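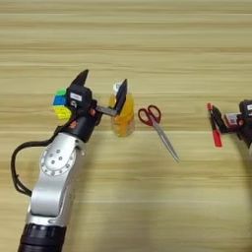 README for the Olwood bench cell

Maintained by Kerttu Hirvonen. Setup notes by Eino Hämäläinen, repairs by Tapio Pesonen. Last checked 30th January.

Read this before you power up the cell, and read it again if you think you remember it. It covers the two-arm bench: how it is set up, what needs looking after, and which of our own earlier claims I no longer believe.

What the cell is

Two arms facing one wooden tabletop, a black gripper on each, and a head camera looking down at the work. The control software is Jullow, version 3. The task set is small household objects: a puzzle cube, a bottle with a white cap, scissors with red handles, a marker. The supplier, Väisänen, calls the package "ready to run." It took us 5 working days to get it to repeat a pick, so budget accordingly.

Setup

1. Bolt both bases before you connect anything. A clamped base passes every test on the first morning and none of them by the end of the week.
2. Route each wrist cable with a loop of slack on the outside of the arm. The manual shows it pulled tight along the link. Ignore the manual.
3. Home the left arm, then the right. Jullow says it can home both together. It can, until the wrists meet.
4. Run the camera calibration with the table clear. Save the file under a new name every time. Overwriting the old one cost us most of May.
5. Close each gripper on the gauge block and write down the reading. Don't trust the number on the screen until it matches the block.

The tabletop grain runs across the work area in pale bands. Eino's view is that the stripes help the camera find its place. I have seen no evidence for that. The calibration target works the same on a plain board, and until someone runs a proper comparison the claim stays out of the report.

Routine care

Wipe the finger pads before each session. Check the screws on the round joint covers by hand, with the power off. Look at both cables where they leave the wrist and bend them gently; a break inside the jacket shows up as a gripper that drops out in one pose only, and it will be blamed on the software first.

Väisänen recommends greasing the wrist every 2,000 cycles. I can't find where that figure comes from, and they didn't say when Leena Kokkonen asked. We follow it for want of a better one. The cycle counter resets after a firmware update, so keep the total on paper.

The scissors

Scissors are the object most likely to mark a finger pad. They lie flat, they are thin, and the grippers have to come in low to get them. Most of the pad wear we have logged is from scissors, and all of the faults involving both arms are from work where the hands close in on the same object.
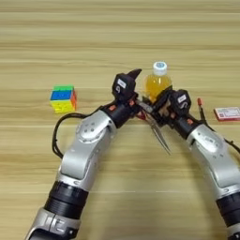
How much room should there be between the two grippers when they work on one object?
Leave at least the width of one finger pad, and set that as a hard limit in Jullow for each arm. The built-in collision check uses a simplified shape for the wrist and leaves out the cable, so it will happily report a clear path when there isn't one.

Known faults

Fault 21, right gripper opens slowly after a long hold. Tapio replaced the drive belt and the fault came back. He now suspects the connector. I suspect the connector too, but we were both sure about the belt.

Left wrist drifts after warm-up. Re-home and carry on. The vendor's fix was a software patch, which changed the drift's direction.

The Imo logger drops its last few lines if you close the window before stopping the run. Stop first, wait for the prompt, then close.

What this README doesn't support

We don't publish a success rate for this cell. Marjatta Juntunen has asked for one twice, and the runs we have were done with different pads, different calibration files and different people at the stop button. Any single number pulled out of that would look better than it is.

Changes go to Kerttu, with the log attached. Reports without a log go to the bottom of the pile.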